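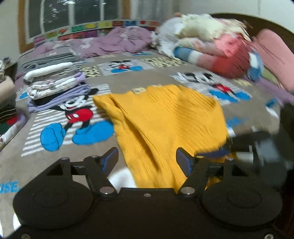 Your note on our last report asked why a free clothes-mending service should need a second year of money, when surely by now most of the clothes had been mended. We have thought about this a good deal. The clothes keep being worn, is the short answer, and the people of Fisetum have elbows. The longer answer is the rest of this report, which covers the winter period of the Jollell Mending Service and is submitted under the Hubmann small grant.

Work done

We took in 58 pieces this period and returned all of them, though two went back in the condition they came. One was a raincoat whose coating had started to come off in flakes, and no amount of thread will help with that. The other was a pair of jeans whose owner, on collecting them, explained that the holes had been there when she bought them and that her mother had dropped them off. We have added a line to the intake slip.

Knitwear made up 29 of the total, which is more than we planned for. In the application we said we expected mostly hems and zippers, and we bought thread and zippers accordingly. We now own a drawer of zippers that should see the town through the next several mayors. Yarn, on the other hand, ran out before the end of February, and we moved part of the zipper money over to cover it, as your office agreed by email.

Ribbed cuffs are the slowest thing we do. They have to stretch over a hand and then close up again, and a patch that lies beautifully flat on the table turns into a napkin ring once somebody puts an arm through it. We have stopped patching them and pick up the stitches from the sound part, then knit down to the edge in the nearest yarn we have. "Nearest" is doing some work in that sentence. Mustard, rust and that particular school-uniform green are all hard to match, and we now show people the yarn before we start. Most say it looks fine. One or two have asked for a color that is nothing like it at all, which is much easier to get right.

Bedding was not in the application. It arrives anyway, usually at the bottom of a bag of shirts. We do torn edges and bindings on children's blankets and have said no to comforters after the one that opened on the cutting table. The vacuum cleaner has recovered.

Equipment

The Widetti sewing machine was delivered with the wrong foot pedal. The right one came a month later, addressed to the bakery. In the meantime we used the old machine, which runs well provided it is not asked to go backward. Both are now in use, and the Widetti has turned out to be very good at denim and sulky about anything thin. We have kept the old one for blouses, and would like to strike "disposal of existing machine" from the budget. It saves you a little money and us an argument.

Opening hours

We said we would open on Friday evenings, and we do. The first hour is busy and the last one is quiet enough to get some darning done. We tried a lunchtime opening too, and it drew mainly people who wanted to eat their sandwiches somewhere warm. They were good company, and one of them could do invisible hems, but it did not bring in clothes and we have dropped it.

Classes

Two beginner classes were held, one on buttons and one on darning. The button class was full. Attendance at the darning class was lower, and a complaint was received that the title, "Darn It," had been used before. It had, by us, last fall. Those who came went home with a finished sock, or at any rate a sock with less hole in it.

What went less well

Collection is still our weak spot. People bring things in quickly and pick them up when the weather changes. Our shelf was built for a week's work and has at times held a season's. We now phone when a piece is ready and again when we need the hanger back, and the second call works better.

We also promised a printed guide to simple repairs. The text is done and the drawings are not, partly because every drawing of a whip stitch we have made so far looks like a centipede. It will be with you before the next payment is due, with centipedes if necessary.

Next period

Yarn will have its own budget line. Zippers will not. The revised figures are on the attached sheet, along with the receipt from the bakery, who would like to be paid back for signing for our pedal with what they describe as their last working pen.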